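Bimanual towel folding: arms drift out of sync between chunks
Posted in Clotus Help – Control and Planning

We run an action-chunking policy on two arms for towel folding, with the Worgate bridge doing the playback. Chunks are 30 steps. At each chunk boundary one arm starts before the other and the cloth gets dragged sideways.
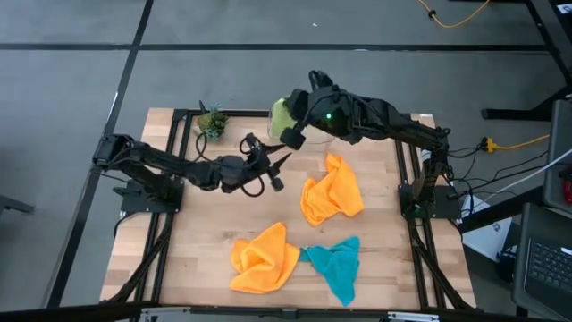
1 min read · 2 replies

Inference takes 82 ms. Playback on a single arm is clean. The lag shows up only when both grippers have hold of the same cloth. 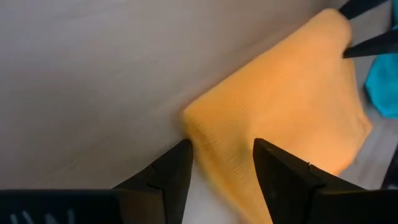 Posted by vevstead_ctl, 29 Feb 2024

Is this the policy or the bridge? Logs on request.

ngau
Bridge, most likely. By default each arm gets its own queue and its own clock. Set both to one shared timestamp and start the next inference 6 steps before the current chunk ends – then blend the overlap. Check the wrist camera delay too. Ours was stale by more than one control step.
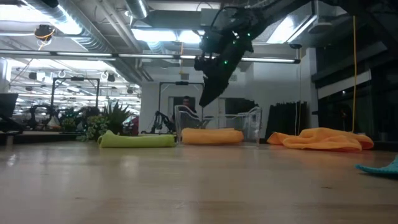 Gripper above the clear bin, towels on the table.

Single-arm motions like a reach to the bin hide the fault. Test on a two-handed press or pull.
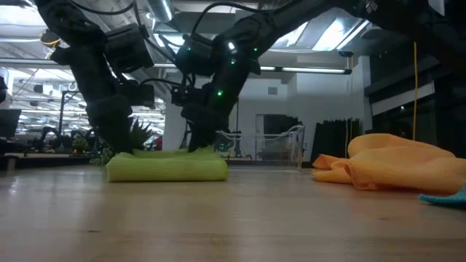 If the offset remains with a shared clock, log commanded against measured joint positions for each arm and compare the two delays.

packet_1494
Same problem in December. Updating Worgate fixed it, don't remember which version.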